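Two-handed packing in simulation before the workshop build
Stirndale shared workshop, student project report

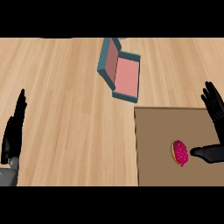 Coşkun asked at the first review why we were bothering with a simulator when the workshop already had a bench and a power supply. The answer we gave was cost. A finger joint on the Deltari hand takes a long time to reprint, and we had already broken 3 of them moving the arms by hand.

The task is to pick up a donut, put it in an open box and close the lid. We chose it as it needs both arms. One hand does the picking and the other has to keep the box from sliding when the lid comes over.

Method

The simulated robot has two arms with humanlike hands. We drove it with the Wirkard gloves, which one of us had rebuilt at home in November with new flex sensors. Each recorded run started with the donut in a slightly different place. We kept 95 runs for training and threw away any where the operator stopped halfway. The policy was trained overnight on the workshop desktop, and we tested it on 20 starts it had not met before.

Results

The first policy finished 3 of the 20. Most failures came at the grasp. The thumb arrived before the fingers had come down on the other side and pushed the donut away. We slowed the thumb and recorded another 43 runs with the fingers closing first. After retraining, the grasp was much better, but the lid was still a problem. The hand on the box side often pressed on the rim and tipped the box.

Friction was the other difficulty. Our first setting was too low and everything skated about. The value we use now was set by trial and error, and we would not trust it on real cardboard.

Workshop build

Both real arms are bolted to the bench and the left one moves under glove control. The right one is waiting for a wrist bearing. The cable run behind the shoulder still needs a clip, as it catches at full reach. We have not tried the trained policy on the hardware. The next job is to measure the delay between glove and hand, then repeat the grasp tests with a foam ring in place of the donut.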